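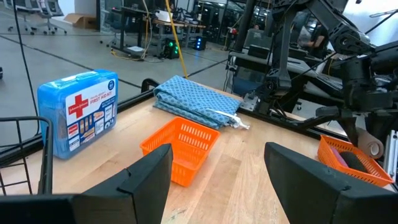

The Datum at Wivport

The tide gauge at Wivport stands in a brick hut at the end of the north mole. It is a float gauge of the old type. A float rides in a vertical pipe, the pipe is open to the harbor through a small hole near the bottom, and a wire runs from the float over a wheel to a pen. The pen draws on a drum that turns once a day. I was sent out in February to find out why its zero had moved.

The discrepancy was 41 millimeters. The office in Druvorden had found it while comparing Wivport with the gauge across the strait at Lidine, which is newer and has no pen. For most of the record the two agreed as well as two gauges can. Then over one winter Wivport began to read high, and it kept reading high by the same amount. A sea does not rise on one side of a strait and stay put on the other. Either the gauge had changed or the ground had.

The harbor office gave me a key and a room over the chandlery. The woman at the desk asked how long I would need. I told her it depended on the weather, because a level line cannot be run in strong wind. She wrote down "weather" in the box for departure date.

Equipment and method

I had an optical level, a tripod, two staffs and a box of steel pins. The work was to carry a height from the benchmark in the church wall down to the harbor and out along the mole to the brass stud beside the hut, then to carry it back again by the same route. If the outward and return figures agree, the line is good. If they don't, it has to be run again.

The route had 22 setups each way. A local boy of 18 was hired to hold the staff. He had been told the job was standing still, and for the first hour he was bad at it. By noon he had worked out that it helped to breathe out when I raised my hand, and after that the readings were steady.

The line closed within tolerance on the first attempt. The stud on the mole was exactly where the last survey had left it. The ground had not moved.

I ran it a second time anyway, starting from the other benchmark, the one at the customs house. The result was the same. The boy asked what we had found and I said nothing so far. He seemed to consider this a poor return on two days.

The hut

With the ground ruled out, the fault was inside the hut. I checked the wheel for wear and found none that mattered. I lowered a weighted tape down the pipe beside the float and timed readings against the pen for a full tide. The pen was high by 41 millimeters at low water, at high water and at every hour in between.

A constant error means a constant cause. A leaking float gets worse with time. A blocked inlet hole flattens the curve and delays it. A wire that has stretched reads the other way. What was left was that someone had changed the length of the wire, once, by that amount, and had not written it down.

The keeper's log was on a shelf over the drum. It went back a long way in the same handwriting, with an entry each morning at 8. Most entries were a time, a height and a word for the wind. I turned to the winter in question. The handwriting changed partway through. The new hand was larger and leaned the other way.

At the office the woman told me that the old keeper had gone into the hospital at Druvorden before the ice came and had not come back. His wife had kept the gauge until spring. The harbor had gone on paying the same wage to the same name, and no replacement was reported.
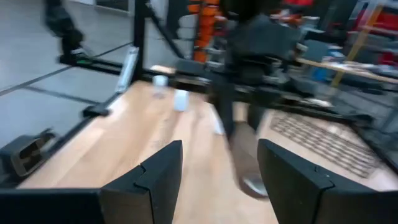
The Kiss

There is a rock at the harbor entrance called the Kiss. It is covered at high water and shows at low. Boats coming in late have always judged the channel by it, and the harbor office posts the hours when it is safe to pass. These hours are worked out from the gauge.

I read her entries in order. They were complete. She gave the time, the height and the wind, as he had. On one morning she had added that the wire had parted in the frost and that she had tied it. A knot takes up wire. She had used a good one, and when I opened the wheel housing I found it on the float side, under a coat of grease, bound with whipping twine. I laid a rule along it, worked out what it had used, and got 41.

The next page had a line in pencil. She had gone out at low water with a lamp to look at the Kiss, and it stood less clear than it should for the height on the drum. She had understood what that meant. From that day the posted hours allowed for it. I checked them against the tables in the office, and they were right, every one, through to spring. She had corrected the notice and left the drum alone.

The keeper who followed her had copied her allowance without asking where it came from. So had the one after.

Correction

I fitted a new wire and set the pen to the stud. I told the office to drop the allowance, and we compared the old notice and the new one for a week of tides before either of us signed. The boy held the lamp.

The report to Druvorden gives the cause as an unrecorded repair. Strictly, that is wrong, and I asked for it to be changed to a recorded repair not carried forward. The form has one line for cause and the longer wording did not fit. The knot is in an envelope pinned to the back page, with the date of her entry on it — the wife's, since the form asked for the keeper's name and I wrote hers in above his.

The woman at the desk crossed out "weather" and put in the morning ferry to Lidine.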